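Flestton TV Club - minutes, June 1, 2022

Present: Guilan Deng (chair), Fabian Eberhard (notes), nine others. Apologies from the Sandhu household.

1. Last minutes
Agreed. One fix - the pilot screening was in the annex, not the main hall.

2. Season two of Barnel
Watched ep 7 and 8 back to back. Mixed. Most liked the courtroom stuff, the sister plot dragged. Guilan thinks the letter in ep 8 was planted way back in ep 2, Fabian not convinced. Rewatch of ep 2 before we vote on best episode. No spoilers in the group chat untill everyone has caught up, please. 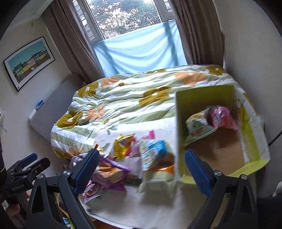 Vote on the theme song: new version lost, 3 to 8. Old one stays on our intro reel.

3. Next show
Three put forward. Drevuston got the most hands. Six episodes, so done by August if we do one per meeting. Concern about subtitles - the hall screen is small, back row can't read them. Fabian to try the bigger font setting.

4. Money
Balance 361. Hall rent is 300 for the next block, which leaves us tight. Dues reminder to go out this week. Proposal to raise dues put off, not enough people there to decide.

5. Newsletter
Mailing list now at 355. More than 100 opened the last one, best so far. Guilan wants shorter recaps, one paragraph per episode. Agreed. Need someone to write up the finale, no takers yet. 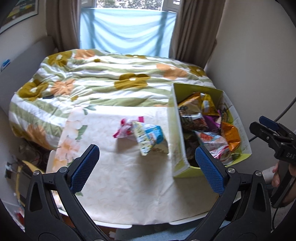 White table at the foot of the bed, with a snack box

6. AOB
Trivia night - keep it to shows we've watched as a group. Fabian has the question cards form last year. Lights on during the credits again, can we stop that.

Actions: Fabian - subtitles, cards. Guilan - dues email, book hall.

Closed 9:20.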